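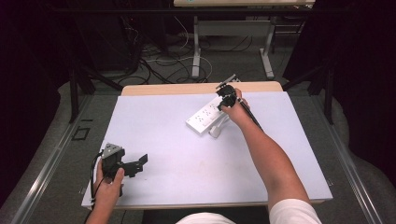
Power strip on the covered table, one white plug by it.

Sunday, 7:40 am

Dye room. Nata batch, second try at the dusty green. Started the soak late, kettle was slow. Water still the hard stuff from the tap, Nazmiye wants to try rain water next but the barrel is half leaves.

Skeins from Troltberg, weighed dry at 528 g total. That is less than the label adds up to. Wrote to them in June about the same thing, no answer. Check the other box before complaining again.

Alum first, then the weld. Simmer not boil!! Last time it went to a boil while I was on the phone and the yellow came out brown and dull. 2 hours in the alum, left to cool in the pot, lid on.

Weld bath smells awful as usual. Window open. Color at first dip pale lemon, good. Second dip stronger, a bit streaky on the thick skein, tied too tight I think. Retie loose, figure eight, cotton string only (the blue string bled on the Meireles order, still annoyed).

Indigo vat: yellow-green under the skin, coppery on top, so fine to use. Two short dips. Came out more teal than I wanted. Third skein one dip only and thats much closer to the card. Keep that one as the standard, label it Plukum 2 and hang it by the door.

Rinse: three buckets, still some blue in the last one. Vinegar in the next rinse? Nazmiye Yazıcı says no, just wait a day before washing. Will wait.

Stock: 1,403 g of alum left in the tub after today. Weld nearly gone. Order both together, shipping is silly otherwise.

To do
- strain the weld bath and freeze whats left
- new gloves, left one leaks
- rub test on white cotton once its all dry
- scrub the big pot before anybody uses it for madder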